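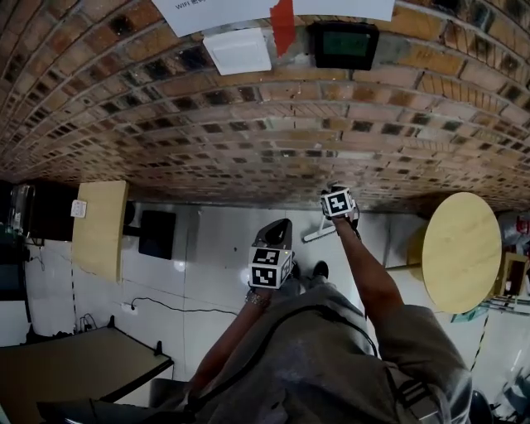
Both Pultari grippers in hand, ready for the next demonstration.

Search reviews
All categories
Go

Review: Pultari hand-held gripper pair
By Gerardo Sarmiento, October

I have used the Pultari pair for 22 sessions now, so I think I can give a fair opinion. Before this I taught our two-arm robot with the Stiteo remote console, where you sit and move two levers while you look at a screen. It works, but folding one tea towel with it took me most of a morning.

With the hand-held grippers you do the task yourself and the robot learns from the recording. My colour-sorting job needed 341 demonstrations on the console before I trusted the result. I have not repeated it in full with the Pultari, so please do not take this as a comparison of numbers. What I can say is that I finish a demonstration and still want to do the next one.

The marker cube on top of each gripper must stay visible to the head camera. In my first week I turned my wrists too much, as one does when pouring, and many recordings were rejected. The manual mentions this only on the second last page. I would put it on the first.

Weight is acceptable for an hour. After that my left forearm gets tired before the right, and I am right-handed, so perhaps this is my own habit. The trigger is a little stiff. A colleague at Kariuki has smaller hands and she found it difficult to close fully on thin things like an envelope.

The Pruverano software is the weak part. It names every recording with a long number and you cannot rename a group together. I am at 3694 short clips and I keep my own spreadsheet to know which is which. The export is reliable, I must say. I have not lost a file.

For heavy objects, or for work where you want to feel the limits of the real arm, I would still choose the console. For kitchen and table tasks I prefer the pair, and I have asked for a second set for our other centre.

My rating: 4 out of 5

Contact us | Copyright Bench & Tool Reviews | Back to top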